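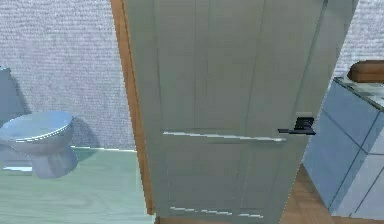

Quieting a Squeaky Hinge

Start with the hinge pins. Most squeaks come from dry metal and old dust inside the barrel, and a spray from outside only reaches the top of it. Work on one hinge at a time so the others hold the weight of the door.

Put a nail under the pin and tap it upward with a small hammer. If it won't move, score the paint around the head with a utility knife and try again. Wipe the pin with a rag, rub off any rust with steel wool, and coat it with petroleum jelly or plain bar soap. Cooking oil works for a week and then gets sticky. Push the pin back in and swing the door 12 times to spread the grease. Wipe off what squeezes out.

Doors That Rub in Summer

Wait before you reach for the plane. A door that sticks in June will often clear by itself when the heat comes on, and if you've shaved it, you have a draft. Tighten the hinge screws first. If a screw in the top hinge just spins, pull it, pack the hole with 2 wooden toothpicks and wood glue, snap them off flush and let it dry for 8 hours. Then put the same screw back.

For a light rub, run a candle stub along the edge. Sand only where the paint is scuffed, and seal the bare wood the same day.

Cleaning Painted Doors

Warm water with a drop of dish soap is enough for most marks. Start at the bottom and work up – dirty drips are harder to get off dry paint. An old soft toothbrush gets into grooves and corners. Go easy with melamine sponges on gloss, they leave dull patches.

Last updated April 10, 2019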